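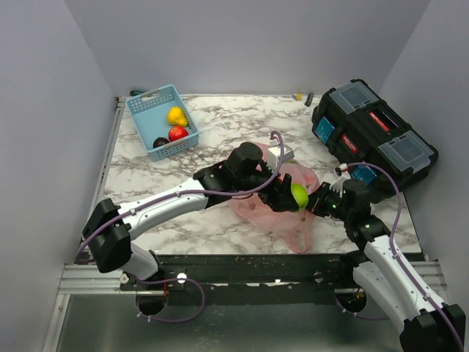
March 21, 2020

Back at the bench for the slice cultures, and a long one today, so bear with me (or skip to the bit on the counts, which is what the Dallbridge people will be asking for anyway).

Took down the cerebellar plates first. These are the ones that got the demyelinating treatment at the start of the week and have been sitting in fresh medium ever since. We wanted to know how much myelin comes back if you leave them completely alone, and I've been a bit grumpy about this arm of the study because it's all waiting and no doing. Well, I take it back! The MBP stain came up beautifully, much cleaner than the last batch, and I'm fairly sure that's down to the longer block. I left it overnight in the cold room instead of the two hours in the protocol. Please let's just change the protocol.

Counts, then. 354 fields imaged, 19 thrown out (bubbles, folds, one with a hair in it, sorry, probably mine). Total of 1,595 oligodendrocytes scored as mature across the lot. I haven't split them by treatment yet — the key is still sealed in the Stevach folder and I'm not opening it until the second scorer is done. I have my suspicions about which wells are which, but I'm keeping them out of this notebook.

Microglia are another matter. Plates 3 and 4 have lots of those fat, round, angry-looking ones, and they cluster along the cut edge of the slice. Could be real, could be rough handling when I moved the inserts. I remember plate 4 sticking to the forceps, so I'd treat it with suspicion. If whoever does the next round could wet the forceps first, that would help a lot.

The antibody from Clolico is nearly gone. One more run in the tube if we stretch it, and the new lot number will need a titration before we trust it next to the old one. Last time we skipped that we lost most of March arguing over whether the axons had changed or the stain had.

The confocal was behaving. Laser at the usual setting, gain at 645 for the red channel, same as the Benavides set, so the two should be comparable. I did nudge it up for one slice to see the thin processes and then put it back. That slice is marked with a star and shouldn't go in the analysis.

Still to do:
Finish the neurofilament stain on plates 5 and 6 (in primary now, top shelf, foil over them)
Copy the raw stacks to the shared drive
Make more medium, we're down to the last bottle
Ask Dallbridge if they want the discarded fields too, or only the list

Plates 5 and 6 come out of primary tomorrow morning. Three washes, ten minutes each, then secondary in the dark.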